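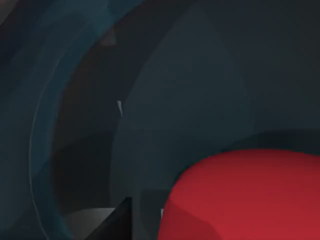

Screen Production 1: Handout for Session 4
Publicity before release: stills, casting news and the slow drip

What this session covers

Last session dealt with the distribution deal. This one covers the period between the first day of shooting and the first trailer, when the public knows a film exists but has seen nothing from it. We will look at who decides what comes out, in what order, and what happens when something comes out by mistake.

Read the Haltbridge case below before the seminar. You do not need to read the full press pack, only the first two sections.

1. Terms you need

Unit stills: photographs taken during filming by a photographer employed by the production. They belong to the production company and cannot be used until cleared.

Set photos: pictures taken by anyone else, usually from a public road or a window overlooking the location. The production has no control over these once they are online.

First look: the first approved picture of a lead actor in costume. Normally given to one magazine or website for a fixed period before everyone else may run it.

Embargo: an agreement that a piece of news will be held until a stated time. It is a matter of trust more than law, although some distributors now ask for a signature.

Kill list: stills an actor has rejected. Most lead contracts allow the actor to reject a share of the pictures they appear in. Check whether the share applies to solo shots, group shots or both, as these are often different.

2. Who signs things off

On a small film the producer approves everything. On a larger one a still may pass through the unit publicist, the actor's agent, the distributor and, if the film is based on a book or comic, the rights holder. Allow for this when planning dates. A picture promised for November should be in the approval chain by the end of September at the latest.

Costume details cause the most delay. If a costume is going to be finished with visual effects, the distributor may refuse to release any full-length picture until that work is done.

3. Case study: Haltbridge

Haltbridge was a science fiction film made by Sayegh Pictures and sold here by Motosell. The villain, a machine called Toltik, was kept out of all early material. The plan was to show it for the first time in the trailer.

The unit photographer delivered 3000 stills. Of these, 200 went forward for approval and 26 were released before the film opened. Students are often surprised by how few survive. Repeated poses, visible crew, closed eyes and unfinished sets account for most of the losses.

In the third week of the shoot a passer-by posted a set photo of a stunt performer in part of the Toltik suit. Motosell had three options:

Say nothing and keep to the plan.
Ask for the picture to be taken down.
Release an approved picture of Toltik early.

They chose the third. The approved still went out at 9 am the next day and most film sites used it in place of the set photo. The cost was that the trailer had lost its main surprise and had to be recut.

A second problem followed. In an interview, the director gave the lead character's surname as it stood in an old draft of the script. Fans took this to mean that she was related to another character. The press office corrected it by using the right name in the caption to the next still, with no separate statement.

4. Writing a caption

Give the actor's name, then the character's name, then the title. Check the spelling against the contract, as call sheets often contain mistakes. Include the photographer's credit and the copyright line. Do not describe the plot. Keep to the present tense.

5. Seminar task

Work in pairs. Draft a release plan for Haltbridge as if the set photo had never appeared. Your plan should fit on one side of A4 and show:

which pictures go out and in what order
who approves each one
which outlet, if any, gets it first
what you would do if a cast member posted a picture of their own

Bring two printed copies. One will be handed in and the other will be swapped with another pair for comment.

Next session: test screenings and how to read the cards.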